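**Minutes, hand gripper upkeep, unit 131**
Feb 15, 2023. Present: Joanne Parsons, Hilkka Kiiskinen, Charito Magbanua. Absent: Imelda Lumbao.
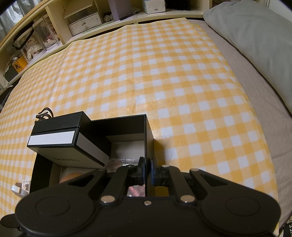 *Unit 131 in front of the open black box with the glass object. Rivets and front screw are visible.*

1. Minutes of the last meeting were accepted with one correction: the spare fingers are in the Skedby cabinet, and they were written under Hudier.

2. Linkage. Charito reported small play in the left arm of 131. She has cleaned the joints and will measure the play again after 40 closings. Unit 135 has no play and remains as the reference.

3. Front screw. Hilkka asked that it is tightened by hand only. Agreed.

4. Mirror panel. To be wiped with dry cloth before each use. Joanne wished also a weekly check with the Clernen liquid. Not decided, Imelda should be heard first.

5. Order 1019 (rivets) has not arrived. Joanne writes to the supplier.

Next meeting in April. Hilkka takes the notes.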